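Werkstattbuch Greifzelle, Juni
Eintrag zur Greifreihenfolge in der grauen Wanne (Projekt Tamley), geschrieben am Abend, ergänzt am nächsten Vormittag
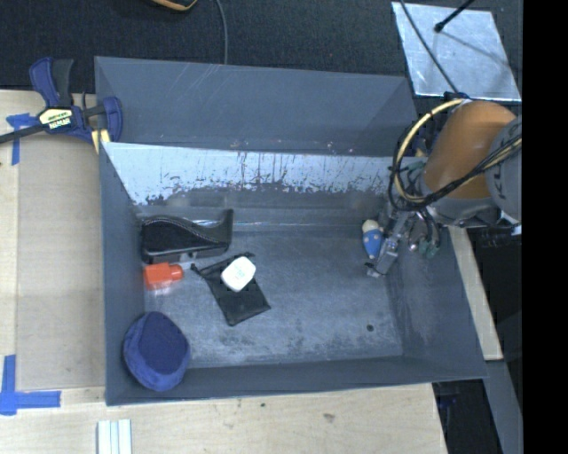

Ich fange mit dem an, was mich seit gestern nicht loslässt, nämlich mit der Frage, ob wir die ganze Zeit das Falsche gemessen haben. Wir haben für jeden Griff notiert, ob das Objekt oben ankommt, ja oder nein, und daraus dann die Quote gebildet. Benedetta hat beim Mittagessen ganz nebenbei gefragt, was eigentlich mit den Objekten passiert, die liegen bleiben, und da habe ich erst einmal eine Weile in meine Suppe geschaut. Wir wissen es nämlich nicht. Ein gelungener Griff, der den Nachbarn in die Ecke schiebt, steht bei uns genauso gut in der Tabelle wie einer, der alles andere in Ruhe lässt.

Also habe ich am Nachmittag die Auswertung umgebaut. Für jede Szene gibt es jetzt neben dem Greiferfolg einen zweiten Wert, ich nenne ihn vorläufig »Restlage«: Wie gut lassen sich die übrigen Objekte nach dem Griff noch greifen, verglichen mit vorher? Berechnet wird das mit demselben Bewertungsnetz, das ohnehin die Griffkandidaten sortiert, nur eben auf dem Bild danach. Das ist natürlich ein bisschen so, als würde der Schüler seine eigene Arbeit korrigieren, und Kwaku hat das auch sofort gesagt. Ich lasse es trotzdem erst einmal so stehen, damit wir überhaupt eine Zahl haben, über die wir streiten können.

Datengrundlage sind die 665 Griffe aus dem Tamley-Bestand, alle in derselben Wanne und mit demselben Greifer. Davon habe ich 40 Szenen von Hand durchgesehen, Vorher und Nachher nebeneinander, mit viel Kaffee und der großen Lampe. Bei 13 davon war ich mit der Restlage nicht einverstanden, und zwar fast immer an der Wand. Das Netz hält ein Objekt, das an der schrägen Seitenwand lehnt, für gut greifbar, wenn es von oben frei aussieht. Dass der Finger auf dem Weg dorthin an der Schräge entlangmuss, merkt es offenbar nicht, oder es merkt es zu wenig.

Schön zu sehen ist das an der blauen Stoffschale vorne links. Weich, rund, eigentlich ein dankbares Objekt, aber sie lehnt da in der Ecke an den Wänden und bekommt trotzdem eine hohe Bewertung. Das orangerote Fläschchen dagegen, das auf der Seite liegt, wird schlechter bewertet, als ich es einschätzen würde. Mein Verdacht ist der rötliche Widerschein auf dem Boden davor, der die Kontur für das Netz nach vorne verlängert. Wilfredo glaubt eher an die Tiefendaten. Wir haben uns darauf geeinigt, dass wir es beide nicht wissen, und ich bitte ihn hiermit noch einmal schriftlich und herzlich, die Tiefenkarten herauszusuchen.

Dann das Netzbeutelchen mit dem weißen Döschen obendrauf. Über diesen Fall könnte ich eine eigene Seite schreiben — ich versuche, mich zu beherrschen. Nach der alten Zählung ist es gleichgültig, ob man zuerst den Beutel oder zuerst das Döschen nimmt, Hauptsache, etwas kommt oben an. Nach der Restlage ist die Reihenfolge klar: erst das Döschen, dann der Beutel. Wer am Beutel zieht, bewegt zwangsläufig auch das, was darauf liegt, und wo es dann landet, ist Glückssache. Für solche Stapel scheint mir der neue Wert wirklich etwas zu taugen, und das hat mich gestern Abend sehr gefreut.

Beim glänzend schwarzen Ding hinten links, das wir alle den Abroller nennen, bin ich noch unentschieden. Schwarz, glänzend, geschwungene Oberkante und dazu die hintere Ecke, da kommt so ziemlich alles zusammen, was uns Ärger macht. Ich würde ihn vorerst in der Auswertung lassen, aber getrennt ausweisen. Das blauweiße Figürchen rechts steht frei genug, dass beide Werte einig sind.

Consolacion hat angemerkt, dass der Wannenboden inzwischen vorne ziemlich hell abgerieben ist und dass wir das beim Vergleich mit älteren Beständen im Kopf behalten sollten. Da hat sie recht. Ich habe es im Kopf des Datenblatts vermerkt, mit ihrem Kürzel.

Nachtrag, 10:20 Uhr: Ich habe über Nacht die Restlage mit einem einfachen Abzug für Wandnähe rechnen lassen, einmal schwach und einmal stark gewichtet. Mit dem schwachen Abzug bleiben von den strittigen Fällen nur noch 2 übrig, beide mit weichen Objekten. Der starke Abzug macht alles kaputt, dann will das System gar nichts mehr vom Rand holen und räumt nur noch die Mitte leer. Der schwache bleibt also drin. Rodel wendet ein, dass ich den Abzug an denselben Szenen eingestellt habe, an denen ich ihn jetzt lobe, und dagegen lässt sich leider wenig sagen. Er zieht mir aus dem Drasimdale-Bestand eine frische Auswahl, die ich vorher nicht anschaue.

Offen:
Tiefenkarten zum Fläschchen (Wilfredo)
frische Auswahl aus Drasimdale (Rodel)
zweites Netz für die Restlage, damit Kwakus Einwand vom Tisch kommt (ich, sobald der Rechner frei ist)
besseres Wort für »Restlage«, Vorschläge bitte an den Rand schreiben, Benedetta hat schon drei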